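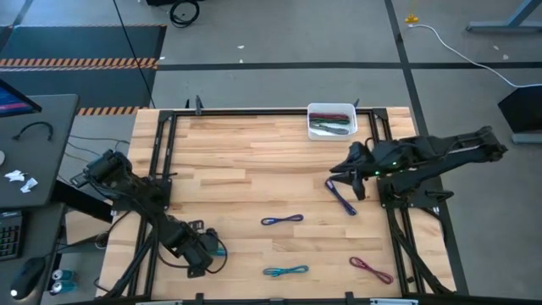

August, cable sorting, second go

Big improvement on the tie-up job today, and I'm really pleased with it! The old drawer was one solid knot of patch leads, and every time I wanted a short one I had to pull out the whole lot and shake it. So now each lead gets wound into its own bundle and tied at the waist, and the colors do the work of telling them apart from across the table. The blue one came out best, pinched in the middle with a loop at each end, and that's the shape I want for all of them. The magenta is easy to spot against the butcher block, teal too. The dark purple-blue one is harder to pick out in poor light, so I'd like a paler tie on those (the Woteo ones in the top drawer would do).

Winding notes, before I forget. Start from the connector and leave it sticking out at one end so you can read the type without undoing anything. Go back and forth in flat folds. I tried winding round my hand first and it puts a twist in every turn, then the lead springs open all over the bench when you untie it. Flat folds lie down nicely. Fold length of 14 cm fits the translucent bins crosswise with room to get your fingers in, and I love how much easier it is to see the colors through the side than with the old gray Vallitz boxes.

Ties: snug, one wrap, no more. I overdid a couple and they left a dent in the jacket. Redone.

Stock sheet said 1,341 leads before the clear-out, 1,269 after. Most of the ones that went had cracked boots or a bent pin. The 300 mm leads stay separate, they're too short to fold this way and just need a tie round the middle.

Still to do: labels for the bin lids, colors first and length second. Order more ties from Jevorell, the narrow kind. Try the same fold on the thick Alcaraz leads, which might want a longer one, maybe with two ties.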